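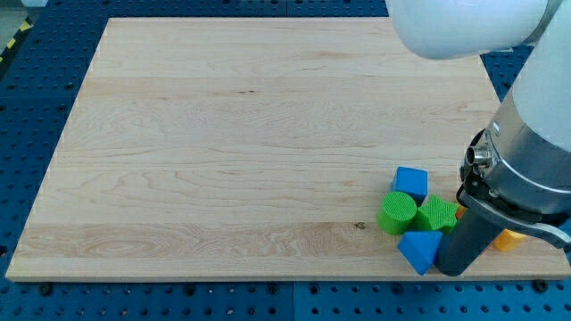

How to spend a day in Clidden without a car

Start with the 11 o'clock ferry from Skukside, and do get there early, as the queue on a Friday can be surprisingly long (and rather chatty!). Sit on the left for the best view of the bay.

Once ashore, catch the 74 bus up to Dalen and get off at the chapel. Have your soup there, then take the lovely footpath downhill to Prelerell, all 170 steps of it, holding the rail if it's November and slippery.

The bus back stops by the harbour wall.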